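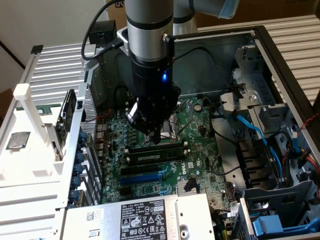 Old office computers and what is worth keeping: a talk with Magdolna Vass

The unit at the back of the Lesar estate in Prokcombe used to be a carpet store, and there are still strips of gripper rod along one wall. Since June of last year it has been where Magdolna Vass and two colleagues take in desktop computers that offices have finished with. Some are cleaned, fitted with a new drive and sold on. The rest are taken apart for their pieces.

Vass spent 14 years in the IT department of a freight firm before starting Talano Reuse. She says most of that time was spent ordering computers and the rest was spent getting rid of them.

"We would put in a new lot and the old lot went in a cage by the loading bay. A man came and took them away and gave us a form. I never asked what he did with them. I should have, I suppose."

The largest load so far came from Zerouali, an insurance broker that was closing two floors: 889 machines, nearly all of them the same make and much the same age. Vass says a load like that is easier than a small mixed one.

"If they are all alike you learn the case once. You know where the catch is, you know which cable is going to be in your way. With a mixed van you start again every time you lift a lid. I would take a hundred of one thing over ten of ten things."

She likes the business desktops made by Dell for this reason. The side comes off, the case lies flat and most of what you want is in reach, with the power supply along one side and the drive cage along the other. The plastic parts that are meant to be moved are often blue, as with the clips that hold the slot covers at the back.

"Somebody thought about the person who has to open it. You don't get that with the cheap ones. The cheap ones cut you."

What comes out first

The order of work hardly changes. Drives come out before anything else and go in a locked cupboard until they have been wiped or destroyed, whichever the customer has paid for. Then the memory, if it is coming out at all. A machine with a single module in it is often left alone until someone has decided whether it will be sold whole.

The processor is last. It sits under a metal frame which is held down by a thin lever, and once the lever is released and the frame is up, the chip simply rests there. No force is needed, and Vass says this is where new people go wrong.

"They think it must be stuck, so they pull it sideways or they get a fingernail under it. It has to come straight up. If it drops back in at an angle you can bend the contacts in the socket, and then you have a good chip and a dead board. The board was probably worth more to us."

She has a drawer of boards like that. She tried straightening contacts for a while, with a sewing needle and a magnifier, and managed it on a few of them. It took the better part of an hour each time and she has given it up.

A loose chip should never be put straight on the bench, she says. It wants a holder, a tray or at least a clean piece of foam of the right sort, silver lid upwards so the underside is out of harm's way. The lid is wiped before it goes into storage. Old thermal paste dries like plaster and gets on everything, and a customer who opens a packet and sees grey crumbs will send it back.

"I lost a whole box to one careless afternoon. My own. I had stacked the trays without the covers, and picked up the wrong end."

Batteries and fans

I asked what fails most often in computers of this age. I had expected her to say drives, but those are replaced in any case. Her answer was the small round battery on the board.

"It's a coin cell, you can get them in the supermarket. When it goes flat the clock goes back to some silly date and the machine stops at a warning every morning. People put up with it for months. Some offices get rid of the computer. We change every one as a matter of course."

Fans come next. They are cleaned with a soft brush and tried for noise, and a rattling one is thrown out. Power supplies are tested but never opened. Vass is firm on this and there is a notice about it over the sink – the only notice in the place, apart from one about the milk.

"It says on the label there are dangers in it and the label is right. If it tests badly it goes in the metal bin. It's not worth anyone's life for the price of a power supply."

What it adds up to

The Zerouali load was finished on 10th August. Of the 889, 620 were sold as working computers, most of them to two colleges and a housing association. The others went for parts. A further 73 chips from earlier loads are still waiting for buyers and may wait a good while, in her view, as they are of a type that fits very little.

Prices are not high. A plain desktop with a new drive goes out for less than a pair of decent shoes, and Vass does not expect that to change. Processors sold singly bring in a little more for the effort, but they have to be listed, packed and posted, and she does the posting herself on the way home.

She keeps a record of every memory module she sells. The count stood at 1,778 when I visited. She found this a bit embarrassing and said it was a habit from the freight firm, where everything had a line in a book.

Is there anything she would ask of the offices that send their computers in?

"Leave the screws in. People take the drive out themselves because they are worried about their files, and I understand that, but then the screws go in a drawer and the bracket goes in the bin. And don't tape the leads to the case. The glue comes off on the paint and I have to get it off with a rag and spirit."

She would also like to be told about passwords. A computer that is locked at start-up can take longer to sort out than one with a dead board, and usually the person who set the password has left.

Her next delivery is a mixed van from a solicitor's in the town. She has been told there are 40 machines and at least six makes, and she has set aside the whole week for it.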